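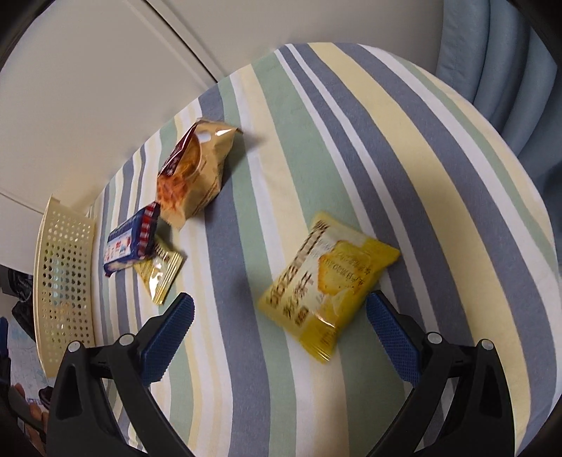
The reissue of Flollov's second album came in the post in August and I have played both sides enough times now to write down what has changed. The short version is that side one has been improved and side two has been left alone, apart from the bass, which somebody has lifted.

For anyone new to the band, Flollov was a four-piece from Skoltville who made two albums and then went back to their day jobs. The first was recorded live to cassette and sounds it. The second, Sturell, was done properly, on a half-inch eight-track with Radek Pešek engineering, and was pressed in an edition of 2,000. The new one is limited to 1,000 and comes on the Šimek label, in a plain inner sleeve with the original lyrics sheet reproduced at a smaller size. I needed the reading glasses.

Pešek went back to the flat master tapes instead of the production copy used for the first pressing. The copy had been equalised for the cutting lathe, with the bottom end rolled off fairly steeply and a bump in the upper mids that made the cymbals sound like cutlery. On the new transfer the ride cymbal on Weir Road has an actual pitch, and the organ underneath it no longer disappears when the singer comes in. The tape hiss is audible in the first few bars. I would sooner have the hiss than the noise reduction that was all over the CD.

The running order is the same. The fade on Galvanised is longer, and you now hear the drummer miss the change and catch up a bar later. I assume that was why it was faded early the first time. I'm glad to have it.

Side two is where I have some reservations. It runs long for a single side, and the inner tracks were always a bit short of level. The new cut hasn't solved this. With the bass brought up there is less room for everything else, and on the closing track, a slow piece for voice and harmonium, my cartridge produces a faint splashiness on the s sounds. I checked the alignment and tried a second stylus with a finer profile. It helped, but didn't remove it. A friend's elliptical did worse. If you have a conical stylus you may want to borrow something else before deciding you have a faulty copy.

The pressing itself is flat and properly centred. Mine had one light scuff across the second track, which doesn't sound, and a good deal of paper dust, which did until I cleaned it.

The songs are as I remembered. The lyrics are mostly about irrigation and a brother who moved to the coast, and the harmonies are still slightly under pitch in the choruses. Weir Road remains the best thing they wrote. The instrumental after it goes on for too long and always did.

I'm keeping my original for side two and filing the reissue next to it. The cassette of the first album hasn't been transferred by anyone as far as I know, and if Šimek are planning to do it I would buy that as well.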